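Chapter 7
Wood Surfaces and How They Age
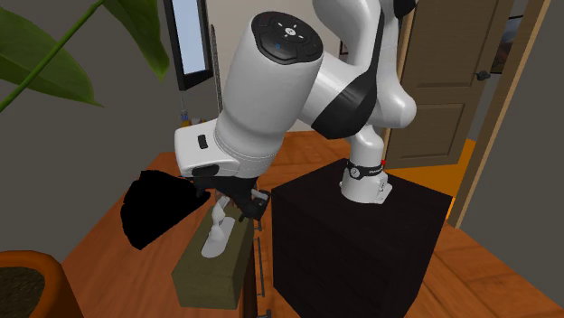 Every wooden surface changes with time, even when it is treated with care. Light changes its color, dry air pulls moisture from it, and daily use leaves small marks that cannot be removed completely. A person who wants to repair furniture must first learn to look at the surface and to name what is there. Two things are most important at the beginning: the color and the grain. The table top in the illustration has an orange-brown color and its grain is easy to see, so it is good for a first exercise. Cover the rest of the page with your hand and try to describe the tone in your own words before you continue reading.

In this chapter we study three kinds of finish: oil, wax and varnish. Oil goes into the wood. Wax stays mostly on top and must be renewed often. Varnish makes a hard film, and this film can crack when the wood under it moves. In the Skemska workshop, where many of the exercises in this book were tested, students began with wax - it forgives mistakes more easily than the other two.

We also introduce the Zamitz notebook method. The student keeps one page for each surface and writes there the color, the direction of the grain, the type of finish and all visible damage. A full list of terms for these notes is given on page 215.

Before you start section 7.1, find one old wooden object at home and put it near a window. You will need it for the first exercise.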